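The Room at Kustora

Ebony Nepia had booked the upper room at Kustora for her mother's seventieth, and on the morning of 7th March the manager called to say there was a leak in the ceiling. They could give her the lower room. It was smaller and it had a pillar in it.

"How many does it seat?" Ebony asked.

"Fifty if we take out the dance floor."

"I have fifty-eight coming."

The manager said she was sorry. She sounded as if she had been making calls like this since early that day. Ebony wrote 58 on the back of the menu and under it she wrote 50, and then she phoned Qiuyue Dai, who was doing the food.

Qiuyue was already in the van. She had been up at four for the fish. She listened and said the food was the same whether people ate it upstairs or down, but that eight people could not stand against a wall with soup.

"Then we don't have soup," said Ebony.

"Your mother asked for soup."

They left it there for the moment. Ebony drove over with the place cards on the passenger seat and the cake order folded in her coat pocket. The cake was coming from Delacroix at two. The band, three brothers who played under the name Bokis, would be there at five and needed an outlet that worked.

The lower room smelled of floor polish. She walked the length of it twice. The pillar stood right where the head table should go, and whoever sat behind it would spend the evening looking at paint. 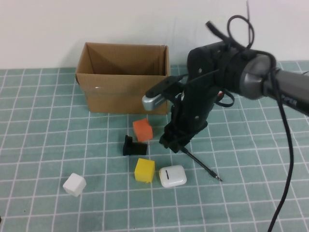
Where would the other eight sit?

In the hallway, at a long table set across the open double doors, where they could see the cake and hear the band.

It was Qiuyue who thought of it. She had come in backward through the kitchen door with a crate of lemons, and she looked at the hallway for a while before she put the crate down.

"Put the cousins out there," she said. "They go out to smoke anyway."

"They'll be insulted."

"Give them their soup first."

So they moved the tables. Fourteen went in the bar and the rest had to be turned sideways to get past the pillar. Ebony laid the cards out and then changed them, and changed them again when her brother texted that he was bringing the children after all. She put him in the hallway too.

Her mother arrived at six in the green dress. She stopped at the doors and looked at the cousins, who already had their spoons in their hands, and at the pillar, and at Ebony.

"I thought we were upstairs," she said.

"There was a leak."

"I never liked those stairs." She gave Ebony her coat – the good one, with the heavy collar – and went to sit in the hallway with her sister's boys. She stayed there until the cake was cut.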